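Skano Suture Practice Pad, Large

Home > Training Supplies > Pads and Skins > Skano Large

Item: Skano Large, single pad
Also sold as: box of 5
Availability: in stock, ships from our Jikmont warehouse

Overview

The Skano Large is a flat synthetic tissue pad for practicing incisions and basic wound closure. It is used by nursing and veterinary programs, by surgical skills labs, and by students who want to keep working at home between classes. The pad has a pale surface with a fine texture and a slight gloss. It takes a scalpel cleanly and can be stitched along the same line more than once.

The Large has the same layers as our standard pad but gives more room to work. Most instructors use it for long straight cuts, for running stitches, and for sessions where two students share one pad from opposite sides.

Construction

The pad has a skin layer, a softer layer below it, and a firm backing. A mesh sits between the skin and the soft layer and keeps stitches from tearing through when they are pulled tight. The mesh goes all the way to the edge of the pad, so the outer strip can be used too.

Skin layer thickness: 2 mm
Contains latex: no
Storage temperature: 5 to 30 degrees C
Shelf life unopened: see date on bag

Getting started

Take the pad out of its bag and let it lie flat for a few minutes. Pads that have been stored in a cold room feel stiff at first. Wipe off the light coating of powder with a damp cloth and dry the surface.

Set the pad on a tray or in the Skano holder (sold separately). On a bare table it may slide when you pull on a suture. A folded damp towel underneath works well enough if you do not have a holder.

Draw your line with a skin marker before you cut. Ballpoint ink soaks in and does not come off. For a first cut, use light pressure and stop at the mesh. Cuts that go through the mesh can still be closed, but the edges will not hold as well the next time.

Using stain or practice blood

The skin layer will pick up color from practice blood and from most food dyes. Some instructors like this, as it makes the cut line easier to see from across the room. Others prefer to keep the pad dry. If you use a colored fluid, expect a permanent tint along the cut. Our own Filum practice fluid rinses off the uncut surface with cool water if you get to it the same day.

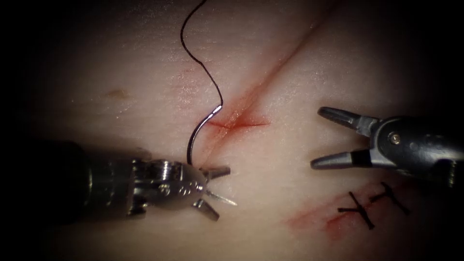
Long diagonal incision on a pale practice pad, with red staining at the lower end.

Reuse and care

How long a pad lasts depends on needle size and on how close together the stitches are placed. With fine needles and reasonable spacing, one cut line can be closed around 80 times before the edges start to crumble. Heavy cutting needles will shorten that a good deal.

Remove all thread when you finish. Rinse in cool water, pat dry, and dust lightly with cornstarch. Do not use alcohol, bleach or acetone. Do not stack pads face to face without the liner sheet, or the surfaces will stick together.

Thread and needles

No thread comes with the pad. We stock Filum nylon and Filum silk in the common sizes, and either one works. Braided thread drags more in the skin layer and should be pulled through slowly. Practice thread is not sterile and must not be used on people or animals.

Shipping and orders

Single pads ship in a flat carton. Orders of 500 pads or more are packed on a pallet and need a delivery address with a loading dock. Schools can order on account. Please include your purchase order number with the first order.

Unopened pads can be returned within 80 days. Once the bag is open we cannot take a pad back unless it arrived damaged. In that case send us the lot number printed on the bag label.

Related items

Skano Standard pad
Skano pad holder with clamps
Castaño instrument roll, canvas
Filum nylon practice thread
Filum practice fluid, red

For training use only. Not a medical device.

Page last updated October 26, 2026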